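Household Textiles, Session 4: Folding and Storing Flat Cloths
Course notes by Mārtiņš Vītola, Skarnlow Evening School, June 2019

These are my notes tidied up a bit, for those of you who missed the session and for those who were there and couldn't write and fold at the same time (fair enough, neither can I).

Last time we did washing and drying. Tonight was the bit everybody thinks they can already do. I asked who had been taught to fold a tablecloth and three hands went up, all belonging to people whose grandmothers had been strict about it. The rest of us make it up as we go along, and then we wonder why the cupboard door won't shut.

Start with the table

Clear a bit more space than you think you need. A smooth, hard top is easiest, as the cloth slides when you pull it and you can feel any lumps underneath with your palm. If your table is smaller than the cloth, let the extra hang over the far side and bring it back in when you make the first fold. Wipe the table down first. I forgot this once at home and folded a whole set of napkins over a smear of jam.

Find the edges before you fold anything

A cloth out of the basket is a heap, and the temptation is to grab the nearest bit and shake. With small things like tea towels that works nicely. With anything larger you tend to swap one heap for another heap, only now half of it is on the floor. Try this:

Drop the cloth in the middle of the table and look for a hem.
Run the hem through your fingers until you reach a corner, and hold on to it.
Keep going along the same hem to the next corner. Now you have one whole edge between your two hands.
Lift that edge, give the cloth one gentle flap and lay it down away from you.
Walk round and pull out the other two corners.

Go slowly with the second corner. Most of the muddles I saw on the night came from people picking up a corner from the opposite side, so the cloth went down with a twist in it. If you see a diagonal ridge running across the middle, that's your twist – let go of one hand and start again from the hem.

Checks and tartans are your friends

I do like a patterned cloth for teaching. The stripes are a ruler you don't have to fetch. When you fold in half, put stripe on top of stripe and you'll be straight without trying. With a plain cloth you have only the hems to go by, and hems on cheap cloths are often a little off.
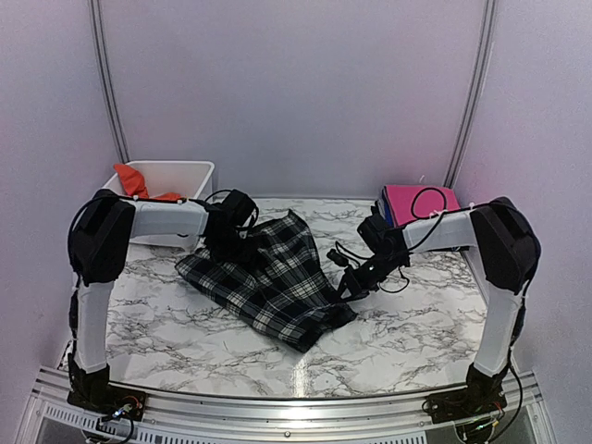 Should you iron a checked cloth before folding it or after?

Before, while it is still slightly damp, and then let it cool flat for a few minutes. Ironing a folded cloth presses the creases in hard, and you'll see them every time you lay the table.

The folds themselves

For a square cloth I fold in half, in half again the same way, and then into thirds from the short end. That leaves a flat parcel that stands up on a shelf. For a rectangle, bring the long sides together first. The Delaunay handout (the green one, second page) has you folding both sides in to meet at the centre, which looks lovely but takes me twice as long. Try both and please yourselves.

Smooth after each fold with the flat of your hand, from the fold towards the open edges. Go the other way and you push a little wave of fabric up against the crease, and there it stays.

Storing

Folded edge facing out, so you can pull one from the pile without dragging its neighbours along. Heaviest at the bottom. I re-fold my best cloths along different lines every August, as old creases wear thin in the end, linen especially. Someone asked about vacuum bags: fine for blankets, less good for anything you want to use without ironing.

If you'd like to read more, the Cikine booklet is in the school library at shelf mark 286, and page 26 has the diagrams I was waving about. The copy in the classroom is mine, so please don't walk off with it!

For next time

Bring one cloth you find awkward. Round ones are welcome, and so is the fitted sheet you've been avoiding – we'll get to those in the second half. We're back in room 554, and the kettle will be on beforehand. If you've got a wooden clothes horse you can spare for the evening, bring that too, ours has lost a rung.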